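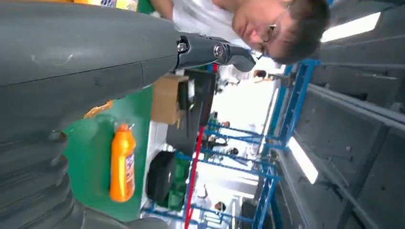 Wullov arm, green table - setup and upkeep notes
README, last touched September
By Rosalie Hauser, with corrections from Gebhard Leitner
Print this page | E-mail this page

Quick notes so the next person doesn't have to ask me. Covers one cell only, the arm over the green table. The Stilley cell has its own file and different screws, don't mix them up.

What's in this folder

README - you're reading it
setup.txt - joint zeros and tool offset, plain text, edit by hand
grip_log.csv - one line per grip test, columns below
old/ - everything from before the gripper change. Keep, don't use.

Starting up

Power on at the cabinet first, then the controller, then the PC. Other way round and the PC doesn't find the arm and you have to start again.

Wait for the steady light. Takes a minute or two from cold.

Release the stop button. Home the arm at slow speed with one hand near the stop. Clear the table first - bottles, tools, tape, your tea.

Load setup.txt. If the tool offset comes up as all zeros it has loaded the wrong file. Check the folder, old/ has one with the same name (my fault, will rename).

Run the short warm-up, 7 moves. Listen. A dry ticking at the wrist means look at the bellows before doing anything else.

Gripper screws

This is the bit that goes wrong most. The black finger joint works itself loose and the grip drifts to one side, and then everyone blames the software.

Stop pressed in, power off at the cabinet. Not just paused.

Get your face down level with the joint and look along it. Any gap between the black part and the grey casing, it's loose. You won't see it standing up.

Two silver screws. Do the one nearest the casing first, a quarter turn, then the outer one, then back to the first. Hand driver only. Ambros used the electric one in spring and we waited a long while for a new joint from Prantl.

Small dab of the blue threadlock if the screw has been right out. None if you've only nipped it up.

Wiggle the finger side to side. Should be no play at all. A bit of give front to back is normal.

Bring the power back, home it, do a grip test on a plastic bottle, write a line in the log.

If the screw turns and turns and never bites, stop there. The thread's gone and it needs a new insert. Tell Engelbert.

Bellows

The ribbed cover needs to fold evenly all the way round. Wipe with a damp cloth, water only. No solvent, it goes sticky and then it splits. If one fold is tucked inside another, move the joint slowly by hand (power off) and ease it out with a finger. Don't use a screwdriver to poke it.

Small splits can wait for the next service, make a note of where. Anything you can see metal through - take the cell out of use.

Casing

Scuffs are fine, leave them. Cracks are not fine. Run a fingernail down the side seam now and then, it should feel the same the whole way. If it catches, one of the clips inside has let go.

Service counts

Grip cycles are counted by the controller, menu 2, second page. Finger joint gets stripped and cleaned every 3000 cycles. Last strip was done at 3245, so we were late, and the pads showed it. Reset the counter after or the next person has no idea.

Pads get swapped as a pair. Spares in the Tidon drawer, 16 in there when I put the new bag in. Write on the lid when you take any.

grip_log.csv columns

cycle - counter reading at the time
object - what was gripped, short words please (bottle, box, block)
result - ok / slip / miss
side - left, right or blank, which way it drifted
who - initials
note - anything, no commas or it breaks the import

Blank side means no drift, it does not mean you forgot. If you did forget put a question mark.

Rows with result "miss" before the gripper change are mostly bad offsets, not bad grips. Gebhard wants to go through them, hasn't yet. Don't use them for averages.

Known trouble

Arm homes but the gripper won't open: cable at the wrist is half out. Push until it clicks. If no click, the latch is broken, tape it for the day and order one.

Drifts right only when warm: not solved. Tightening helps for a while. Hannelore thinks it's the pad glue going soft, I think it's the insert. Log it either way, with the cycle count.

Controller beeps three times at start: the clock battery. Harmless, but the dates on the saved files will be wrong so rename them yourself.

Arm stops mid move with no error: someone has leant on the stop cord. Check that before you ring anybody.

Shutting down

Park the arm away from the table edge, gripper open. PC, controller, cabinet, in that order. Stop button in. Driver and threadlock back in the drawer, I'm tired of finding them on the floor.

To do

- rename the old setup file
- proper torque figure for the two screws, Prantl never answerd
- second hand driver
- photos of a good bellows and a bad one, for Ambros's new starters

Changes to this file go through me or Gebhard. Put your initials next to what you changed.

Contact: Rosalie Hauser, Wullov workshop desk | Copyright Wullov | Back to top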